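Fujimoto Opens Quiet Reading Rooms at Gastivdale Library, With a Full Summer of Free Programs

GASTIVDALE, July - The Gastivdale Public Library will open its new Fujimoto Reading Rooms to the public this month, giving readers, students and anyone who just wants a calm hour a place to sit down with a book. The rooms take over the whole east side of the second floor, where the library used to keep its bound newspapers, and they open with a summer program that staff have been looking forward to since the winter.

The project brings together the library, the Waston Foundation and Fujimoto, the Dultgate design studio that planned the rooms and gave its drawings to the library free of charge. Work started in the fall and wrapped up in June, on budget.

"I grew up doing my homework in a library where you could hear every chair, every cough and every page being turned three tables over," said Genji Noguchi, founder of Fujimoto and lead designer of the rooms. "I loved it anyway! But when Gastivdale called and said they wanted somewhere people could really settle in for an afternoon, I said yes before they got to the end of the sentence. We've had a wonderful time with this one."

There are 70 seats across the rooms, from long study tables to low armchairs by the windows, and every table has its own lamp and power outlet. Two small rooms can be booked for tutoring or group study, and a third has been set aside for parents reading with young children, so that little ones can ask all the questions they like without anybody shushing them.

Sound was the big worry from the start. The second floor sits right above the children's story area and looks out over the bus stop on Mill Street, and early visits with a sound meter confirmed what regulars had been telling the front desk for years. The design team tackled it a little at a time - new door seals, heavier curtains, a dropped ceiling over the main aisle, bookcases moved to stand back to back along the noisy wall. Wall panels and seat covers were picked in the same spirit, and the team went through 32 fabric samples with library staff and patrons before settling on a short list.
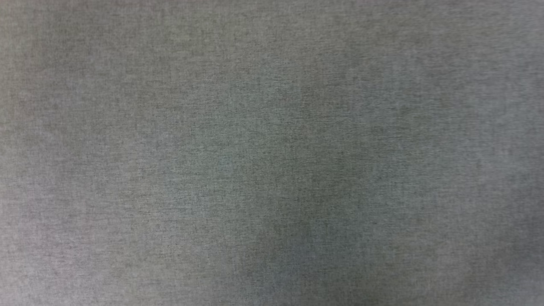 Patrons had a real say in much of the rest, too. Over the spring the library held open evenings where people could try out chairs, compare lamps and scribble on the floor plan, and many of those scribbles made it into the finished rooms. The footrests under the window seats came from one of those evenings. So did the coat hooks at two heights, the water fountain just outside the door and the decision to leave one corner completely free of screens and outlets, for people who want to get away from both.

"People came in with the best ideas, and they came back to see if we'd listened," Noguchi said. "One evening ran so long that we ended up finishing it on the front steps, still arguing about lamps. I hope those folks are the first ones through the door, because a lot of this is theirs."

The books that used to be scattered through the second floor have been brought together as well. Local history now has its own wall, with Gastivdale family papers, school yearbooks and old town maps all within reach of a table wide enough to unfold them on. Large-print fiction has moved next to the elevator, and travel and cooking have traded places, which put the cookbooks beside the sunniest chairs in the building. The bound newspapers are still here. They are now in the basement, and staff will bring up any volume on request, usually within the half hour.

The summer program runs through the end of August and includes 21 free events. There is an evening book club for mysteries and another for nature writing, a series of morning talks on how to trace your family tree, a letter-writing hour with paper and stamps provided, and a beginner's bookbinding class that takes you from a stack of loose sheets to a finished notebook. Noguchi will lead a walk through the rooms and talk about how they came together, from the first sketches to the last coat of paint, and will stay afterward for questions.

Teens get a program of their own. The Late Shelf, a reading and homework club for ages 13 to 18, will meet in the larger booking room with snacks from the Dultgate Bakery, and its members will choose the books that go on the young adult display each month. They have already asked for more graphic novels and a great deal more horror, and the library has been happy to order both.

The rooms will be open whenever the library is, from 9 a.m. until 8 p.m. during the week with shorter weekend hours. No library card is needed to come in and read. Booking one of the small rooms does take a card, which is free to anyone who lives, works or goes to school in Gastivdale or Dultgate. Bookings can be made at the front desk or by phone, up to two weeks ahead and for as long as two hours at a time.

The second floor can be reached by elevator from the main lobby, and the doors to all the rooms are wide enough for wheelchairs and strollers. Several of the study tables can be raised or lowered. Staff at the second-floor desk have magnifiers and reading rulers to lend, along with a few pairs of reading glasses for people who left theirs at home.

The opening celebration begins at 10 a.m. with coffee, lemonade and live music on the front lawn, followed by a reading in the main room by members of both book clubs. Visitors are warmly invited to bring a favorite book to swap. A swap cart will be out all day, and whatever is left on it at closing time goes to the free shelf at the Gastivdale bus station.

About Fujimoto

Fujimoto is a design studio based in Dultgate. Founded by Genji Noguchi, it works on libraries, schools, clinics and other shared spaces, and has a staff of 22.

About the Waston Foundation

The Waston Foundation supports reading, music and outdoor programs in Gastivdale and neighboring towns.

Media contact: Press desk, Gastivdale Public Library

32 shares | 0 comments

Related items
Bookmobile adds two new stops in Dultgate
Waston Foundation opens summer music grants
Local history wall: how to donate papers and photographs
Seed library returns to Gastivdale

Get library news in your inbox. Sign up for our monthly newsletter. You can unsubscribe at any time.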